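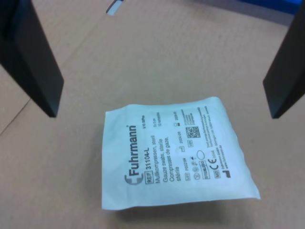 Chapter 4
Packing Sterile Dressings for Storage and Issue

4.1 Scope

This chapter covers the handling of individually sealed dressings between receipt and issue. It applies to gauze swabs, compresses and similar items supplied in paper packets. Instruments and fluids are treated in Chapter 5.

A sterile packet has two functions: it keeps microorganisms out, and it identifies the contents. Loss of either function makes the item unfit for issue. A packet with a legible reference code and an open seal is rejected. So is a packet with a sound seal and no readable code.

4.2 Reading the packet

Printing on dressing packets often runs in one direction only, and the packet should be turned until the text is upright before it is read. Record the reference code in full, including any letter after the hyphen. Two codes that differ only in that letter are separate stock lines. Product names may be given in several languages – "Mullkompressen, steril" and "Gauze swabs, sterile" name the same article.

Light wrinkling of the paper is acceptable. Punctures, stains and lifted seals are not.

4.3 The packing surface 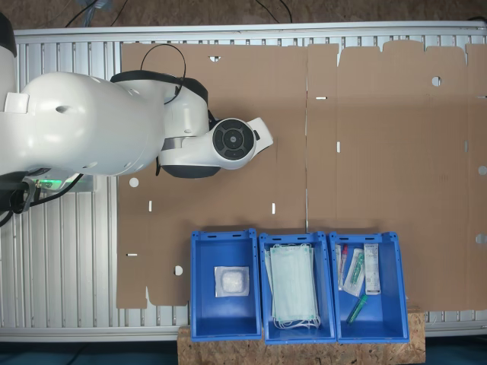 Gultdale, February

Flattened cardboard sheets cover most of the table, side by side, with holes and slots cut through them. Three open blue plastic bins stand in a row on a board of oriented strand board along one side.

Cardboard gives a matte ground on which a white packet is easily found. It sheds fiber and absorbs moisture, so it is used under sealed items only. Replace a sheet when its face softens or begins to delaminate.

Bins are assigned one stock line each. The Ceder layout, used in the exercises, limits a bin to 60 packets. Packets are laid flat and never folded – a fold across a seal is treated as a damaged seal.

4.4 Terms used in this chapter

Stock line: all packets bearing one reference code.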